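Notes from the Guesthouse: Where I'd Stay in Tratcombe

I promised in the last newsletter that I'd get to Tratcombe, and then spring got away from me. So, finally! I went down for 4 nights in March, split between two places, and came home with sore calves and a bag full of fudge. A lot of you have been writing in about where to sleep there, so I'll stick to that and save the food for next month.

First two nights were at the Badawi, up on the hill behind the old market hall. It has 17 rooms, and I had one of the small ones on the top floor with a slanted ceiling (I only hit my head once, on the way to the bathroom, in the dark). Ghizlane Shawky runs the front desk and most everything else. She drew me a map on the back of a breakfast menu and I used it the whole trip. The bed was firm, the radiator clanked a little around bedtime, and the shower was so good I took my time in it both mornings. Breakfast starts at 7:30 and the eggs come out hot. Get there early if you want the window seat, and I mean early, because the couple in the room next to mine had it both days and they were not giving it up.

The walk down to the harbor is lovely. The walk back up is a different story. If you have bad knees or a heavy suitcase, take the little bus from the station and get off at the church. It doesn't run after supper, so plan on a cab if you're eating late.

For the other two nights I moved down to the Stendora, right by the water. It's newer, bigger, and a lot quieter than I expected for a place that close to the boats. You get a real desk, a fridge, and curtains that close all the way, which I wish I could say about every hotel I've paid good money for. Kanini Khaemba at reception switched me to the back side of the building when I asked, no fuss and no charge. The rooms back there look onto a garden instead of the harbor and I slept like a rock.

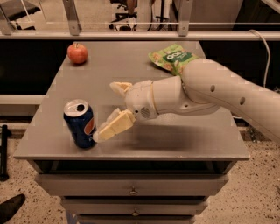

Can you do Tratcombe without a car?

You'll be fine on foot for the town itself, and the station is close enough to the Stendora that I rolled my bag there in the rain without getting too soaked. The only thing I'd want a car for is the gardens out past the reservoir.

Parking, for those of you who are driving: the Badawi has a few spots behind the kitchen, first come, first served. The Stendora sends you to the public lot across the street. Keep your ticket, the machine on the way out wants it back and the line behind me was not patient.

I should mention Zedia too, even though I didn't stay there. Two readers, Nesma Chraibi and Hemant Nautiyal, both wrote to me about it in the same week. Nesma loved it and has already booked again. Hemant thought the walls were thin and the pillows were flat. It's apartments, not hotel rooms, so you get a kitchen and a washer but you make your own coffee. For a family I think that could work out really well. I walked by and it's on a nice street with a bakery at the corner (yes, I went in).

If you can only do one, I'd go with the Badawi for a weekend and the Stendora for anything longer. Ask for the top floor at the first and the garden side at the second. Both of them will hold a bag for you after checkout, so you can get one more morning at the harbor before your train.

Next month is food, and I have a lot to say about the crab place. Sherif El Idrissi, I got your note about the ferry times and I'll put them in that one too. Keep the tips coming!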